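Colach Bin Picking Recorder -- the kit I use to collect grasp examples

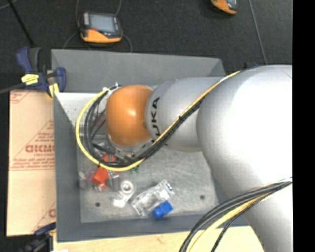
I built the first Colach for myself, in a corner of the shop at Steltmont, when I got tired of losing half a day's picks to a mistyped file name. It's a small recorder box, a foot pedal and the software that ties them to your arm controller. You run your arm over a bin of mixed parts, the box logs every attempt, and at the end of the shift you've got a folder your training code can read. I sell them now through Stusstead, and I still answer the support mail (usually after 4 in the afternoon, sorry).

What gets saved for each attempt: joint positions, tool pose, gripper command, the video from up to 3 fixed cameras, and a good/bad label. The label comes from the pedal. One tap is a good pick, two taps is a miss, and a long press throws the attempt out entirely -- I use that one a lot when I've bumped the bin!

A word on objects. Please mix them up. Shiny things, clear packaging, blocks, odd little scraps from the drawer. My own starter set has 246 items in it and I swap a handful every morning before I start. And clamp your bin down. I skipped that for most of February and had to throw out nearly everything I'd recorded, which still stings.

What's in the case:
Recorder box with power supply
Foot pedal, 14 foot cord
2 bar clamps
Sync cable for the cameras
Printed setup card

Cameras, bin and arm are not included. Neither is the gripper, though the software will take open/close signals from pretty much anything with a digital output.

The Chang add-on lets you replay a saved attempt on the arm at reduced speed. It's sold separately and needs its own license key. I'd wait on it until you've recorded a few sessions and know what you want to look at again.

Ships from Stusstead in 2 weeks. If you need a longer pedal cord, put it in the order notes and I'll make one up.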